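Fatlow update: folding laundry, one pinch at a time

Posted 10/28/22 by Kevin Foley
14 shares | 6 comments

The clothes part of Fatlow has properly started, and I've been itching to write about it. Those of you who joined us for the kitchen work will remember how tidy that all was. A mug is a mug. You pick it up by the side or by the handle, you put it down, and it's still the same shape afterwards. A jumper has no manners at all. Pick it up in one place and the rest of it goes wherever it fancies, and the next time you spread it out it has a different set of wrinkles and a sleeve hiding underneath.

So that's what we're gathering now: lots and lots of short examples of a person handling knitwear and bedding with a hand-held gripper, in an ordinary bedroom, on an ordinary bed. The person does the deciding, the camera on the gripper records what the gripper sees, and later on the Vivis model learns to go from that view to the next small movement. No arm is needed for any of this stage, and I love that. You can carry the whole kit up a flight of stairs in a rucksack.
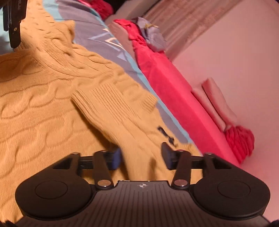 We set ourselves a target of 3,240 examples for the clothes set before the end of November. It sounds a lot until you find your rhythm. Each one is short: come in from above or from the side, close on the fabric, lift or drag or fold, let go, back off. Then mess the thing up again and start over. The messing up matters just as much as the folding, and it took us a little while to get good at it (people are tidy by habit, and the first batch was full of jumpers laid out as if for a shop window). Now the rule is that you crumple first and ask questions later.

The other thing we learned early on is that cable knit is a treat to work with. I'd expected the opposite! But all those raised braids give the model plenty to look at, and a chunky cuff is a lovely target for two fingers. Plain, smooth cotton is much harder, both to see and to pinch. You close on it and get nothing, or you get the sheet as well. We keep those misses, by the way. They go in their own folder with a note of what went wrong, and the training team have already asked for more of them.

Blankets are a different animal again. With a jumper you usually have an edge somewhere, a hem or a cuff or a collar. With a big fleece spread over a bed you can be a long way from any edge, and the gripper's view fills up with one colour. For those we've been asking people to do the approach slowly and to finish on a definite pinch, so there's a clear moment where the fingers close. We also let them choose where. Some go straight for the nearest hump, others travel across to find a border, and I'd like the model to have seen both. 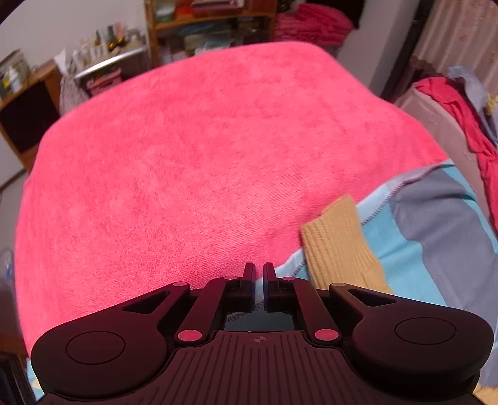
How a session runs

Nothing grand. One person handles the gripper, one person looks after the recordings and calls out the next task. We do 10 examples, swap over, and do 10 more. The swap was Billine's idea (they're lending us the second pair of hands this autumn) and it has made a real difference. Wrists get tired, and a tired wrist makes the same movement every time. You can see it in the tracks when you lay them over each other: nice and spread out at first, then bunching into one groove.

The tasks come from a list, but a loose one. "Gather a fold and lift." "Bring the sleeve across the body." "Drag the whole thing towards you." How you do it is up to you. We don't correct anyone's style. Two people will bring a sleeve across in completely different ways and both will be fine, and a model that has only ever seen my way of doing it would be a sorry sort of helper.

We leave the room as it is, too. Real bedrooms have shelves and chairs and bits of cloth hung over things, and a system that can only cope with a bare white table isn't going to be much use to anyone with a wash basket. The bedding has patterns on it, the light changes as the day goes on, and all of that goes into the set.

Tilt is welcome as well. When you reach with your arm, your wrist turns, and the camera turns with it. Early on we were being terribly careful to keep everything level, and the recordings looked stiff. I've since told everyone to forget the horizon and go after the fabric in whatever way feels natural.
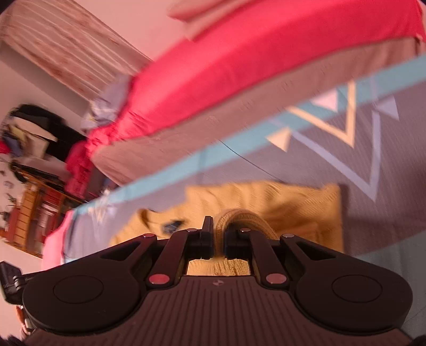 The first 300 examples have been checked and passed over to Vivis, and a small trial model has been trained on them. It's early days and it makes some very silly choices. It's fond of corners, even when there's a far better fold right in front of it. But it does head for the knitwear and leave the bedding alone more often than I dared hope from so small a batch, and I may have cheered out loud at my desk.

Still on the list for November: towels, a duvet cover being turned the right way out (pray for us), and pairs of socks. We'd also like to try 2 grippers at once, one in each hand, for folds that can't be done with a single pinch. If you've helped with sessions before and fancy a go at that, drop me a line through the Foley office. You'll need a bit of patience and no fear of mess.

Recent items
Fatlow: what the mugs taught us
Checking recordings without going cross-eyed
Billine joins the autumn sessions
Vivis notes: why we keep the misses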